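Flosterance 탁상형 집기 셀 Kairys
설치와 관리 안내

제품 개요

Kairys는 탁자 한 면을 작업 영역으로 쓰는 단일 암 집기 셀입니다. 생활용품과 식품 포장, 소형 주방용품처럼 모양과 무게가 제각각인 물건을 다루는 연구실과 시험실에서 주로 사용합니다. 본체와 그리퍼, 고정 카메라, 제어기 Relano가 한 세트로 출고되며 작업대는 별도 품목입니다.

기본 구성

로봇 암 본체 1대
평행형 그리퍼 1개 (교체용 손끝 패드 2쌍 포함)
상부 마운트 브래킷과 케이블 클램프
고정 카메라 및 거치대
제어기 Relano, 전원 케이블, 비상정지 스위치
보정용 판 1장

설치

암은 작업대 왼쪽 가장자리에 고정하는 것을 표준으로 합니다. 오른쪽 설치도 가능하지만 Relano 설정에서 좌표 방향을 바꾸고 보정을 다시 해야 합니다. 베이스 볼트는 대각선 순서로 조이고, 네 곳을 모두 가볍게 물린 뒤 규정 토크로 마무리하십시오. 작업대가 흔들리면 보정값이 금방 틀어집니다. 바퀴 달린 작업대에는 설치하지 마십시오.

전원은 100V 이상 단상 교류를 사용합니다. 제어기 뒷면에는 환기 공간을 두고, 비상정지 스위치는 작업자가 앉은 자리에서 바로 손이 닿는 곳에 둡니다.

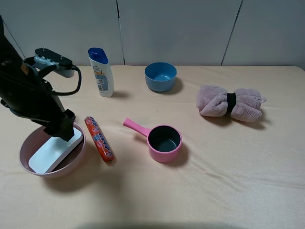 케이블 정리는 설치에서 시간이 가장 많이 걸리는 부분입니다. 클램프로 너무 바짝 묶으면 손목이 돌 때 커넥터에 힘이 걸리고, 너무 늘어뜨리면 높이가 있는 물건을 건드립니다. 상부 브래킷에서 나온 검은 케이블은 바깥쪽으로 고리를 그리게 한 다음 암을 따라 다시 내려오도록 잡아 주십시오. 고리 모양을 잡은 뒤에는 암을 저속으로 전 구간 움직여 보면서 당기는 자세가 없는지 확인합니다. 샴푸병처럼 세워 둔 물건은 뒤쪽에, 분홍색 그릇처럼 넓고 얕은 물건은 앞쪽에 두면 그리퍼가 내려올 때 간섭이 적습니다.

작업면 준비

작업대에 천을 깔아 쓰는 경우 가장자리를 집게나 테이프로 고정하십시오. 잔주름은 문제가 되지 않지만 접힌 부분이 겹쳐 올라오면 높이 측정값이 달라집니다. 천을 새로 깔거나 두께가 다른 것으로 바꾼 날에는 바닥 높이를 다시 등록합니다. 메뉴 위치는 Relano의 '작업면 > 높이 등록'입니다.

조명은 한쪽에서 강하게 비추는 것보다 위에서 넓게 비추는 편이 좋습니다. 광택이 있는 냄비나 비닐 포장은 반사 때문에 윤곽 인식이 흔들릴 수 있으므로, 이런 물건을 자주 쓰는 현장에서는 확산판 옵션을 권합니다.

그릇 안 물건을 집을 때의 설정

납작한 트레이가 그릇 안에 비스듬히 걸린 경우에는 접근 속도를 '저속'으로, 접촉 감지를 '민감'으로 바꿉니다. 기본값 그대로 내려가면 손끝이 트레이를 눌러 그릇까지 밀 수 있습니다. 접촉 후 멈춤이 반복될 때는 먼저 손끝 패드의 마모를 살펴보고, 패드에 이상이 없으면 그리퍼 영점을 다시 잡으십시오.

일상 점검

작업 시작 전
손끝 패드에 기름기나 부스러기가 묻어 있으면 마른 천으로 닦습니다.
브래킷 나사에 그어 둔 표시선이 어긋나지 않았는지 봅니다.
비상정지 스위치를 한 번 눌러 동작을 확인합니다.

매월
보정용 판으로 카메라와 암의 위치를 다시 맞춥니다.
케이블 피복이 눌리거나 벗겨진 곳을 찾습니다. 클램프 바로 아래가 가장 먼저 상합니다.

패드 교체

전원을 끄고 그리퍼를 손으로 벌린 상태에서 고정 나사를 풉니다. 새 패드는 좌우 한 쌍을 함께 교체하며, 끼운 다음에는 영점 설정이 필요합니다. 한쪽만 갈면 물건이 잡힐 때 조금씩 돌아갑니다.

자주 나타나는 오류

E11: 손목 축 과부하. 케이블이 당겨져 있는지 먼저 확인한 뒤 재시동합니다.
높이 등록 실패: 작업면 위의 물건을 모두 치우고 다시 실행합니다.
그리퍼 응답 없음: 손목 커넥터를 분리했다가 끝까지 밀어 넣습니다.

소모품과 수리 접수

손끝 패드와 클램프는 공급사 Clirevico를 통해 낱개로 주문할 수 있습니다. 수리를 맡길 때는 제어기 로그 파일과 설치 상태를 찍은 사진을 함께 보내 주십시오. 기술 문의 담당은 Priit Mockus, 부품 담당은 Povilas Eglītis입니다. 7월에는 부품 창고 점검으로 출고가 평소보다 늦어집니다.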